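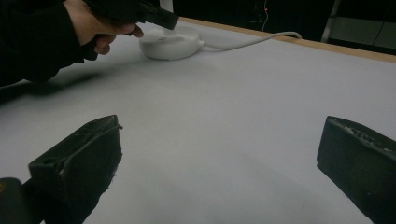 The white base on the table, cable running off over the wood trim.

Home Reviews Desk & Table Lighting About

The Mernalness table, after a whole winter of elbows
By Brijesh Rana
May
4 min read

I bought this table to replace a glass one that I hated with my whole heart (fingerprints, every day, forever), and I've been promising a write-up long enough that Joaquín Tapia has started asking me about it at lunch. So, the Mernalness, the light top with the wood edge. I paid 300 for it and put it together with a friend in one evening.

The top is the reason to get it. It's a very light gray that most people who come over just call white, and it's matte, so my lamp doesn't bounce back into my eyes the way it did on the glass. White stuff sits on it nicely too. I keep a little round base on there with a thin white cable, and the cable just goes across and drops over the far side. I was sure I'd want a cable hole and I've never once missed it. If you have a big monitor and a printer and speakers you might feel differently!

The wood trim is pale and pretty narrow, and I like it more than I thought I would. It warms up the whole thing. Mine has one small dent on the short side from a chair arm, and I only see it when I'm vacuuming.

Now the complaints. Pencil shows. Coffee rings come up with a damp cloth if you get to them the same morning, but I left one over a long weekend and ended up scrubbing with baking soda for a good while. Black sleeves leave lint on it, too - I wear a lot of black, so there's a cloth in the drawer now. And the assembly sheet is terrible. Step 6 shows the legs going on backward, and we did it exactly as drawn and then took it all apart again, with Joaquín reading the sheet out loud in a very annoyed voice.

I also looked at the Pular, which was 201 and felt wobbly in the store, and at a Polishchuk that I loved but couldn't have gotten up my stairs. The Pular would be fine for a kid's room, I think. For something you lean on all day, I'd spend the extra.

It doesn't rock on my uneven floor once the feet are screwed out a bit, and I've quit using a desk mat completely. I'd buy it again, in the same color, and I'm thinking about the longer one for the back room if they ever bring it back in stock.

Next review: Sirnov stacking stools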